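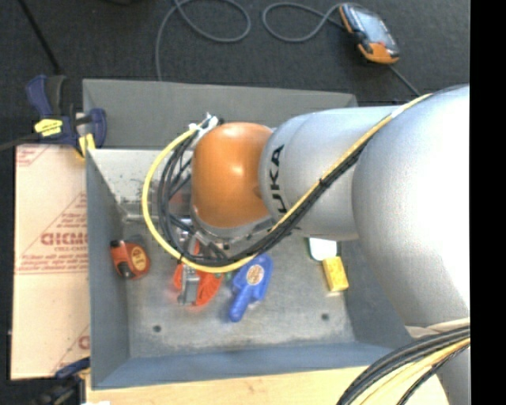 The Arnness Standard
Short fiction | 2 min read

Clause 6 of the Arnness Standard for bin handling read: "An item shall be considered placed when it is at rest." It had been in force at the Drivcombe test hall since November, and the assessor had been sent from Tierney to check that the hall followed it.

She sat on a stool behind the tape line with the standard open on her knees. The technician ran cycle 909. The arm lowered, closed, lifted, travelled and released. The log recorded a placement.

"At rest relative to what?" she asked.

The technician consulted the definitions. Rest was defined as the absence of motion. Motion was defined in Annex C. Annex C had been withdrawn.

"We use five seconds," he said.

"Where is that written?"

It was written on the inside of a cupboard door, in marker, by someone who had since moved to the Dondel site. The assessor went and looked at it. She copied it into her notebook, including the underline, and gave it a document number so that she could cite it.

They continued. At cycle 914 the gripper stopped above the bin and stayed there. The technician did not reach in. He pressed stop, waited for the drive light to change, removed his key, hung it on the board and signed the sheet. Only then did he cross the line. The procedure took him 39 seconds and he did not hurry any part of it.

"The standard doesn't ask you to sign," the assessor said.

"No."

"Or to hang up the key. It says the key shall be controlled."

"In my pocket it's controlled," he said. "On the board, the next person can see it's controlled."

She wrote that down as well. Under Findings she entered one minor nonconformance, for the cupboard door. Under Observations she entered the key board, and there she stopped, as the form offered only two boxes after an observation – Correct and Withdraw.

She read the guidance notes twice. They had been drafted at Arnness by people who assumed that a site would do what the document said or else do less. Practice in excess of the standard had no code.

The technician came back across the line, signed out, took his key from the board and restarted the cell. The arm went to its home position.

The assessor ticked Correct. In the margin, in small capitals, she wrote "the standard", and initialled it.

"Do you want to see the other cell?" he asked.

"Does it have a cupboard?"

"It has a drawer."

She turned to a clean page.

4 shares | 2 comments

We use cookies to remember your reading preferences. Accept | Manage settings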